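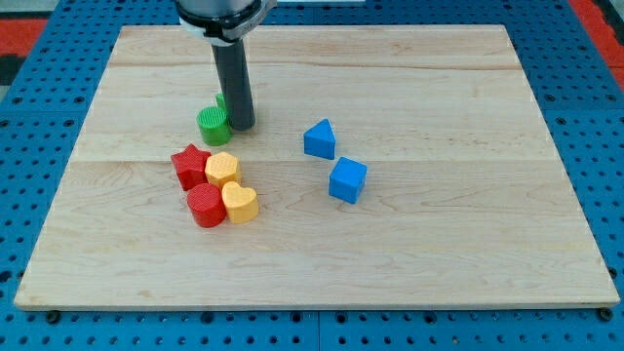
Building blocks

Building blocks are small solid shapes that children (and plenty of grown-ups, me included) stack, line up and knock over. They have been made from wood, stone, cork, cardboard, rubber and all sorts of plastic. I've been keeping this article going since February, and I still find it hard to say where blocks stop and construction toys start. My own rule is that if the pieces lock together, they belong on another page. Plain blocks stay up by weight and balance and a bit of luck!

Early history

People have surely given children offcuts to play with for as long as there have been carpenters, so I won't pretend there's a first block. In writing, though, they turn up in England by the late 1600s, when lettered blocks and dice were being suggested as a gentle way to teach reading. In the 1800s the German kindergarten movement made them part of the school day, with sets of cubes, cylinders and slim bricks handed out in a set order. I love those old sets - they came in boxes with sliding lids, and putting everything back was part of the lesson.

Unit blocks

The big plain maple blocks many Americans remember from preschool date from the early 1900s. Every piece is a fraction or a multiple of one basic brick, so two halves always make a whole and two wholes always make a double. Children pick this up with their hands long before anyone says the word "fraction" to them. A full classroom set can run up to 1,000 pieces, and if you have ever had to shelve one at the end of the day, you'll know how big that feels.

Smaller makers

Lots of block sets came out of little workshops that left hardly any records. The one I know best is Rimine, which sold beech sets in cotton bags. Its Tomar set had 57 pieces, with arches and half-rounds, and a later one called Clostine dropped the arches and added 12 thin planks. Sanaa El-Sayed, who collects both and very kindly let me go through her shelves, thinks the Clostine planks were cut from thinner stock than the Tomar ones. I measured a few with her and I agree, but we couldn't find a catalog that says so (if you have one, please write to me).

How children use them

Toddlers mostly carry blocks around, bang them together and drop them. Rows and short towers come next, usually by age 3, and then bridges, which are a real leap, as the child has to leave a gap on purpose and find a piece long enough to cross it. After that come enclosures, patterns and finally buildings with names and stories. The order isn't strict, and plenty of children go back to simple towers whenever they feel like it.

Care

Unpainted hardwood wants a damp cloth and a dry shelf, and not much else. Don't soak it. Scuffed corners can be sanded by hand with fine paper.

Last revised July 2022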